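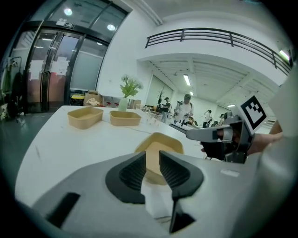
Re: [grippers] ribbed pads vs flat pads on paper containers

Hi all,

Sorry for the slow reply, I've been flat out with the Toltside demo and only got back to the bench properly this week. Quoting the original so it's all in one spot:

> On 10/27/18 a list member wrote:
> We're looking at the Drisska hand-held pair for a food packaging job,
> mostly kraft boxes and clear cups, nothing heavy. At the moment we use
> the Takács ones with the flat silicone pads. They're fine on anything
> rigid but they crush the paper tubs if you so much as breathe on the
> trigger. Has anybody run both on the same items? I'm mainly after
> 1. how the ribbed pads go on thin paper walls
> 2. whether the wide lens is worth the hassle
> 3. whether the marker tracking holds up with two people working
> across the same table
> Not fussed about price at this stage.

Yep, we've run both, on pretty much exactly that lot of stuff. Tan paper food boxes in a couple of sizes, ridged plastic cups, and a little vase with some greenery in it so there's something on the table you really don't want to knock over.

On the pads, I'd go ribbed without a second thought. We did 291 picks on the square kraft boxes, held upright between the pads, and dented 2 of them. Same operator, same boxes, with the flat Takács pads: 59 dented out of 291. Now, some of that is the trigger and not the pad – the Takács trigger has that nasty bit of travel where nothing happens and then everything happens – so I swapped a flat pad set onto the Drisska to be fair to it and ended up with 40. So the trigger helps a bit but most of it is the ribs. My guess is they give before the box wall does. The rim matters too, by the way. If you pinch right under the rolled rim you can be quite rough and get away with it. Halfway down the wall, much less so.

Cups are another story. The ribs on the pads and the ridges on the cups sort of argue with each other, and if you come in a touch crooked the cup rotates a few degrees as you close. It's not a drop, just annoying if you care about orientation afterwards (we do, because of the lids). Flat pads were better there. If your job is half cups I'd try both before you order a heap of anything.

The lens. Hmm. It bends everything, a straight table edge comes out looking like a banana, and the first time you see it you'll think something's broken. But I wouldn't go back. You get both pads, whatever's between them, most of the table and the other person's gripper coming in from the side, all in the one view. With the narrower lens we kept losing the second gripper right at the handover, which was the only moment anybody wanted to look at. Calibration is a pain, mind you. Do it with the Zatis tool and not the script that ships with the grippers, and do it again if you so much as loosen the camera screw. I lost an entire arvo to that in August.

The down side of seeing that much is you see everything else as well. Our table looks straight out into the big hall, with people wandering about and ceiling lights and glass doors, and it all ends up in the recording. The lights bothered me more than the people did. If you can angle the table so you're not looking into a row of tubes, do.

Marker tracking with two people: good, with a caveat. The square marker on top of the gripper reads well across the table as long as the hand stays down on the handle where it belongs. Tall people tend to tip the gripper forward when they reach and then the marker goes side-on and you lose it for a bit. We ended up lowering the table and that fixed most of it. Sleeves are the other thing. A loose cuff flopping over the marker will kill it stone dead, so roll them up.

Couple of odds and ends while I think of it:

- the pads come off with two screws, and the screws are tiny and roll under things, so work over a tray
- recording on the Drisska defaults to the lower frame rate, check the setting before you do a whole session (ask me how I know)
- the handle gets uncomfortable for small hands after an hour or so. Takács wins on comfort, easily

I've still got the spreadsheet with the pick counts broken down by box size if you want it, just yell. And has anyone tried the softer pad compound Zatis were talking about? I'd love to hear how it goes on the cups before I spend money on it.

Cheers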